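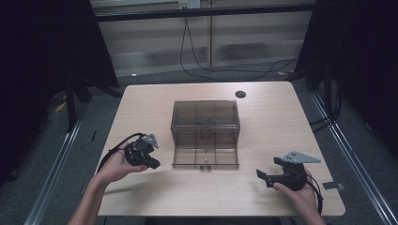
Lista de verificação: capela e sala de velório, unidade Bollari
Data da vistoria: 1 de julho de 2019
Responsável: Karthik Munshi, Funerária Flerkeck

Marcar **C** (conforme), **NC** (não conforme) ou **NA**. Comentário obrigatório em todo item NC.

## 1. Acesso e circulação

- Rampa da entrada lateral, piso antiderrapante: **C**
- Corrimão dos dois lados: **NC**. O do lado esquerdo tem folga no segundo suporte. Pedido aberto com a Stakley Manutenção.
- Passagem livre para o carro de urna entre a garagem e a sala 2: **NC**. Duas floreiras no corredor. Retiradas durante a vistoria; pedir à equipe da noite que não as devolva ao mesmo lugar.
- Lotação afixada na porta da capela (151 pessoas): **C**

## 2. Incêndio e emergência

- Extintores dentro da validade: **C**. O da copa vence em agosto.
- Iluminação de emergência: **NC**. O bloco acima da saída dos fundos não acende no teste.
- Velas somente em suporte fechado, longe das coroas: **C**
- Saída dos fundos destrancada durante velório: **C**

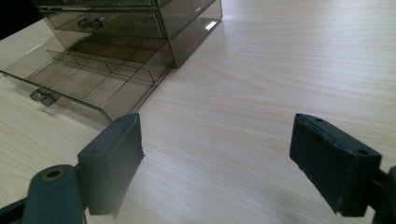 ## 3. Sala de velório

- Suporte da urna (essa), travas dos rodízios: **C**. Carga indicada na plaqueta: 200 kg.
- Cadeiras sem peça solta: **NC**. Duas com o encosto bambo, separadas no depósito.
- Ar-condicionado, filtro limpo: **C**
- Livro de presença e caneta no aparador: **C**
- Fios do sistema de som presos ao rodapé: **C**. A fita está descolando perto da tomada, trocar na próxima visita.

## 4. Sala de preparação

- Exaustão funcionando: **C**
- Luvas, aventais e óculos em estoque: **C**. Restam 32 aventais, repor pela Begum Suprimentos.
- Produtos químicos com rótulo legível: **NC**. Um frasco de desinfetante sem data de diluição. Descartado.
- Lava-olhos testado na semana: **NA**. Equipamento em troca.
- Coletor de perfurocortantes abaixo da linha de enchimento: **C**

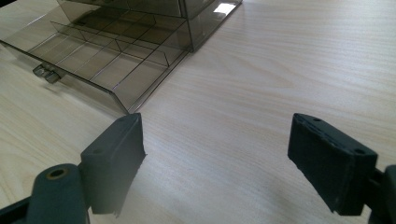
## 5. Documentos e pertences

- Cópia da declaração de óbito em cada pasta: **C**
- Pertences em envelope lacrado e assinado pela família: **C**
- Chave do armário com o plantonista: **C**

## 6. Pendências

1. Corrimão: Stakley, antes do próximo velório na capela.
2. Bloco de emergência: orçamento de R$ 775, já com mão de obra. Falta aprovação da gerência.
3. Cadeiras: consertar ou dar baixa.
4. Lava-olhos: cobrar data de instalação do fornecedor. Refazer o item quando chegar.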